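Jigsaw library opens its doors at the Osei Rooms
Thu 26 March
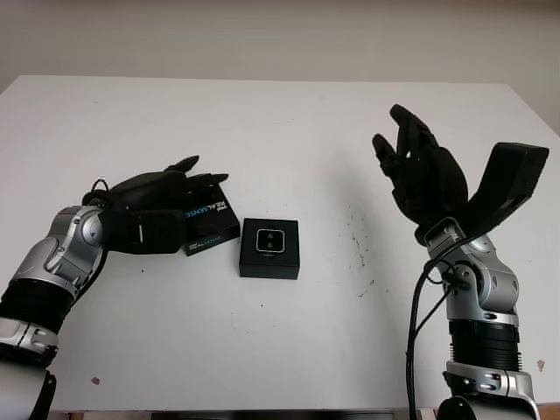
Anyone in Udis who has ever reached the last corner of a big blue sky and found a piece missing will be glad to hear that the town's jigsaw library has a proper home at last, after 10 years of being carted in and out of the old church annexe in banana boxes. It has moved into the ground floor of the Osei Rooms on Plastard Street, a short and fairly level walk from the market square, and the whole collection of 4,000 puzzles is going on the shelves together for the first time. Regulars have had plenty to say about the decoration, as you might expect from people who spend their evenings comparing one shade of green with another, and most of them seem pleased with it. The walls are a plain pale beige, and the tabletops are white with a flat matt surface, a great help when you are trying to read the faint pattern on a piece and don't want light bouncing back at you off a varnished top. Several members have already asked what the finish is called so that they can do the same to the dining table at home.

The library began with a single cupboard of puzzles left over from a summer fair, and for a long while it could only open on the odd afternoon when the annexe wasn't wanted for something else. Borrowers had to take pot luck from whichever boxes happened to be at the front. A good many people will remember asking for a harbour and going home with kittens, and finding to their surprise that they rather enjoyed the kittens. Those days are over, though there will still be a lucky dip shelf near the door for anyone who misses them.

Borrowing works much as it always has. Each puzzle costs £2 to take out, whatever its size, and can be kept for a month, or longer if you ring up and ask nicely. Children's puzzles are free. There is no membership fee and you don't have to live in Udis, which should please the faithful band who come over on the bus from the villages with their shopping trolleys. Large wooden puzzles, and the very old ones in tins, are for use in the building only, and you will be asked to keep your tea on the windowsill while you have one out.

The part of the move that seems to have caused the most excitement is the new arrangement for missing pieces. Every returned box used to be weighed on a set of kitchen scales, a method that was charming but not terribly reliable, particularly if somebody's biscuit crumbs had gone back in with the edges. From now on each box will have a card inside the lid where borrowers can note down any gaps, along with a quick sketch of the shape if they feel up to it. Stray pieces that turn up under sofas and inside slippers, sometimes a year or more later, can be dropped through the letterbox in an envelope at any hour. The library already holds a large sweet jar of orphans, and visitors are welcome to have a rummage through it.

There is also a good deal of interest in the Grornia puzzles, a run of local views printed in the town many years ago and long out of the shops. The library has the old bandstand, the canal in snow and a very difficult one of the brickworks, and would dearly love to find the fourth in the set, which shows the market square on a wet day and which plenty of people remember having at their grandmother's. If you have it in the loft, even without its lid, they would be delighted to borrow it for a while, and it would be well looked after.

Donations of other puzzles are welcome too, though shelf space is already tighter than anybody hoped, so it is best to telephone before bringing more than a bagful. Steam trains and thatched cottages are very well covered. Maps, paintings, birds and anything with large, easy-to-hold pieces would be put to good use straight away, as there is a long waiting list for those among members whose hands aren't as nimble as they once were.

The jigsaw library opens at 10am on weekdays and stays open until teatime, with a later evening session planned from May if enough people would like one. There is step-free access from the car park side, the kettle is usually on, and a big puzzle will be left out for anyone to add a few pieces to as they pass through. The first is a lighthouse, and there is an awful lot of sea in it.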